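Ticket 2000 — Dishwasher, staff kitchen, Titville house
Status: open
Reported by: Burgi Ortner
Assigned to: Lorenz Eder
Opened: December 8, 2021

Problem: Bowls in the upper rack come out with a grey, sandy film on the inside. The cups are mostly fine. The lower rack is clean. It began in October, after we changed to the Predano tablets.

Already tried: I have cleaned the filter and filled up the salt. I ran the machine empty with the hot programme. The film was less for 3 days, then it came back.

Reply from Lorenz Eder:
Thank you, Burgi. Please tell me how the bowls are placed. If they lie too flat or lean on each other, the water does not reach inside. Please also turn the upper spray arm by hand and see if it goes round freely.

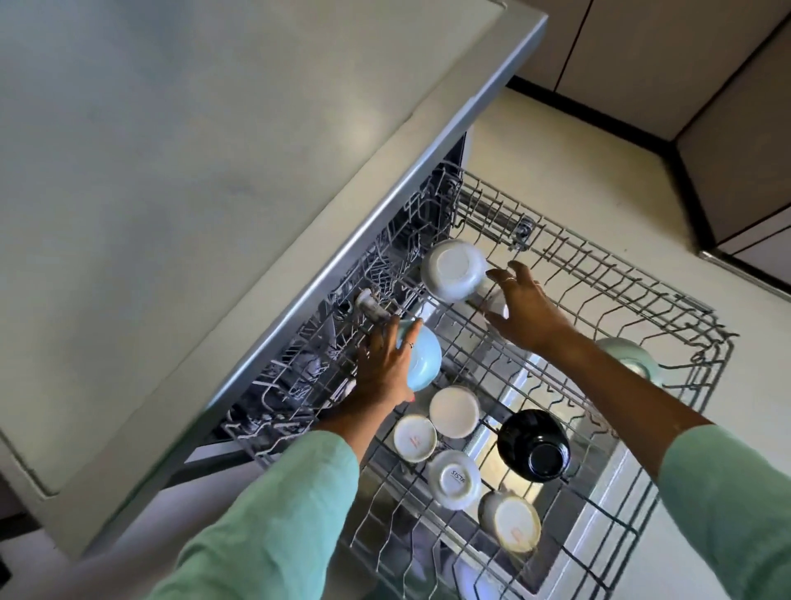

Reply from Burgi Ortner:
The arm turns freely, but two of its holes were blocked with something like rice. I took it out with a toothpick. I have also asked the colleagues to put each bowl upside down and leaning, with a gap to the next one, and to keep the cups together in the middle. We will go on with the same tablets for now — otherwise we will not know which change has helped.

Update from Burgi Ortner:
After 8 washes the bowls are better, only one still had a little film near the rim. The rinse aid light is now on.

Reply from Lorenz Eder:
Please fill the rinse aid and set it one step higher. I leave the ticket open until you write again.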